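The Rack from Room 27

Print this page | E-mail this story 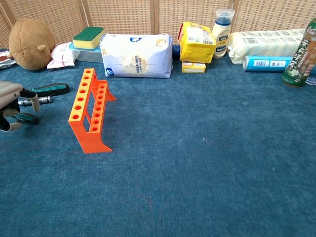
The orange rack on the blue carpet, with the folding screen behind.

My aunt left me her flat in Willham, and with the flat she left me everything that was in it. I came in April, by the slow train, with one suitcase and a list. The list was from the solicitor and it had 92 lines. Line 35 said only: "rack, orange, for tubes."

I did not know why a woman who had sold curtains all her life should keep a rack for test tubes. I put it on the carpet and I sat down next to it. The carpet was very blue. As a child I was allowed to swim on it, on my stomach, from the door to the rattan screen, and the screen was the coast of Trurkari, a country which my aunt had invented for me. Behind the coast lived people who spoke only in the evening.

I lined up the other things against the screen, as she used to do when she was cleaning. Then I looked for the screwdrivers, because the bed had to be taken apart before six o'clock.

The neighbour knocked while I was working. She was holding a small bunch of sweet peas.

"She put one flower in each hole," she said. "In the little glass tubes. Every summer on the kitchen window. Did you not find the tubes?"

I had not found them. We searched in the cupboard, then in the Dandeck biscuit tin, where there were only buttons and a key for a door I could not remember.

"Perhaps they broke," said the neighbour.

She left the flowers in a cup. I went back to the bed and took out the long screws. When it became dark I lay down on the carpet, with my ear close to the floor, and I waited for somebody behind the screen to begin speaking.

We use cookies to remember your reading settings. Accept | Read more
Sign up for our newsletter and receive a new story every month.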